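In defence of the boring little cube

I've had the Nimilow kit on my bench since March, and if you've been following along you'll know I've changed my mind about it at least twice. First I loved it (new toy!), then I wanted to put it in the bin, and now I'm somewhere I didn't expect to be, which is quite fond of it and a bit cross with the people selling it. So this is less of a review than a grumble with a review hiding inside. Make a cuppa.

For anyone who hasn't come across it, the Nimilow is a small desktop arm with a two-fingered gripper and a camera down at the wrist, sold by Emix to schools, hobbyists and the sort of person who tells their partner it's for work. Mine cost $1297 with the wrist camera included. The bundle with the second controller is $1427, and I'm glad I didn't go for it, more on that further down. You put it together yourself. The box says an afternoon. It took me a weekend and a fair bit of language my mother wouldn't have liked, though to be fair I'd lost one of the hex keys under the couch for most of Saturday.

Here's my gripe. Go and look at the Emix product page and you'll see the arm folding a tea towel. You'll see it stacking cups, and popping a strawberry into a lunchbox, and there's a bit with a kid clapping. It's lovely. I watched it more times than I care to admit before I bought the thing. And what you don't see anywhere on that page is the job you'll be doing for your first month, which is picking up one small block and putting it down again.

I think that's a mistake, and I don't mean a mistake in the "false advertising, ring the ombudsman" sense. The arm probably can fold a tea towel if somebody patient enough sits down with it. I mean that the block is the best part of the whole product and they're hiding it like an embarrassing cousin.

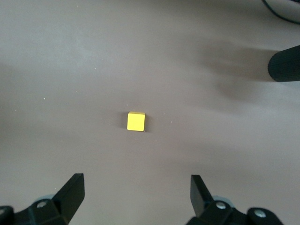
My own view is that a good kit should be judged on how well it teaches you to look, and on that score the Nimilow does far better than its own marketing gives it credit for. When you drive the arm from the wrist camera you stop seeing a table with a robot on it and you start seeing what the gripper has to work with, and gee, it's not much. You've got the two black fingers wide open at the bottom, and a yellow cube sitting further up between them with its one small dark shadow off to the left and behind it. Then there's the other shadow, the great big soft brownish one spread over the upper right of the tabletop, which a person standing in the room would never give a second thought to. I'd certainly never thought about it. I'd have told you the table was one colour, full stop, and I'd have been wrong, because it goes from a cool greyish mauve up in one corner to something much pinker down in the other. Once you've noticed that sort of thing, you begin to understand why a program that did beautifully yesterday might be having a terrible time today, and you go and check where the lamp is before you start blaming the code.

That was the lesson that turned me around, really. I'd spent the better part of a fortnight convinced my arm was faulty. It would head off towards the block with total confidence and then close its fingers a whisker to one side, like someone reaching for their glasses in the dark. I tightened everything. I loosened everything. I wrote a long and fairly snippy email to Emix, and to their credit I got a reply from a real human, Senthil Rai on the support desk, who very politely asked me whether I was working near a window. I was working next to a window. I was practically working in the window. I moved the bench, pulled the blind, re-recorded my practice runs, and the arm got noticeably better the same evening. I sent him a much nicer email after that.

Now, you could say that a problem with a window is a flaw in the product, and my friend Hema Kartha does say that, loudly. Hema teaches high school technology and has been through more of these kits than I've had hot dinners. Her position is that if a beginner can lose two weeks to sunlight, the manual has failed, and a page about lighting would cost Emix nothing. I can't argue with her there. The manual is 10 pages long and three of those are warranty. Lighting gets one sentence, and it's in the section on cleaning, of all places!

Where Hema and I part ways is on what to do about it. She'd like the kit to be smarter, so her students can get to the fun bit before the bell goes. She's keen on the Wisska, which is the fancier arm everyone's talking about this year, and she had me round to try hers. I'll be fair to it. It's quick, it's quiet, it comes already knowing how to pick up a whole bunch of household bits and pieces, and you can have it handing you a marker within minutes of plugging it in. I had a great time. I also came home having learned nothing at all, apart from the fact that Hema makes a very good lemon slice. When it dropped something, neither of us had a clue why, and the app just put up a cheerful message suggesting we try again. So we tried again. It dropped it again.

With the Nimilow, when something goes wrong, I've usually got a fair idea where to start. That's all down to having spent so many evenings on the simplest job there is. A plain block with flat sides doesn't roll, it doesn't squash, it doesn't crinkle up and change shape when you touch it, so if the grab goes badly there are only so many places left for the fault to be. A tea towel can go wrong in a thousand ways and you'll never know which one you've got. I reckon anyone who starts with the tea towel will have packed the kit back in its box before the month is out, and that's a lot of money to have sitting in a cupboard next to the bread maker.

I should say something about the second controller, as a few of you asked. It lets you steer the arm by moving a matching handle, and the arm copies you, and it's a heap of fun for demonstrations. I borrowed one for a weekend. If you've got kids coming through or you want to record lots and lots of practice runs, get it, it's much easier on the wrists. If it's just you in the spare room, the ordinary one does the job and you can put the difference towards a decent lamp. I'm serious about the lamp. Best accessory I've bought.

Other bits and bobs, in no order. The software, which is called Lục, is plain to look at and I've come to like it a lot. It saves every run with the camera view next to the joint positions, so you can scrub back through and find the moment things went sideways. I've got 823 runs saved in there now, which either makes me dedicated or in need of a hobby that involves going outdoors. Searching through them is a pain, though. You can sort by date and that's your lot. I'd love to be able to tag the good ones. The finger pads are held up well so far and the screws on the brackets are easy to get at, so swapping things over isn't a drama. The power cable is too short. Every power cable on every gadget I've ever owned has been too short, so I won't hold that against them specifically, but still, come on.

And please, Emix, print your tabletop advice somewhere people will read it. I started on my shiny white desk and the glare drove me up the wall. A plain matte surface is so much kinder on the camera, and you don't have to be precious about keeping it spotless either. A few specks of dust have never bothered mine.

So would I buy it again? Yes, I would, and I'd tell a friend to as well, provided I could sit them down first and warn them what they were in for. I'd want them to know that it's slow going at the start and that the arm in the video has had a lot more practice than theirs will. What I'd love to see on the product page is someone's very first successful grab, with the nineteen fumbles before it left in. I think that would sell more kits than the strawberry does. It'd sell them to the right people, at any rate, the ones who'll still be using the thing at Christmas.

Hema thinks I've gone soft and that I'd defend any gadget I'd put that many hours into. She might be right! She's coming over with her Wisska next week so we can run the two of them side by side on my bench, with the blind down and then with the blind up, and I've promised to write up whatever happens even if mine makes a goose of itself. If there's a task you'd like us to try, pop it in the comments before the weekend. No tea towels, please.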